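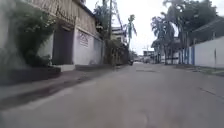 Home | Posts | Notes | Archive | About

Resetting the hallway thermostat schedule

Jun 26, 2019

The old schedule had two problems. It assumed I left for work at the same time every day, and it held the house at 60 overnight, then ran the furnace hard before breakfast. Last February's gas bill was the highest since I moved in.

I rewrote it over the weekend while the heat is off and mistakes cost nothing. The Sakico controller allows four periods per day. I now use three – morning, away, and evening – and let the evening setting carry through the night at 59. The fourth is disabled, which takes a long press on the mode key and is missing from the manual. Olga Escobar found the key sequence in an old service sheet and sent it to me.

The recovery feature is also off. It starts the furnace early to reach the target on time, but it learns from the previous week, and my weeks don't match.

Still open: the sensor reads high when the hall lamp is on. I will move the lamp first. If the reading still drifts, the sensor goes to the opposite wall, and that means fishing new cable through the closet.

Contact | Copyright 2019 | Back to top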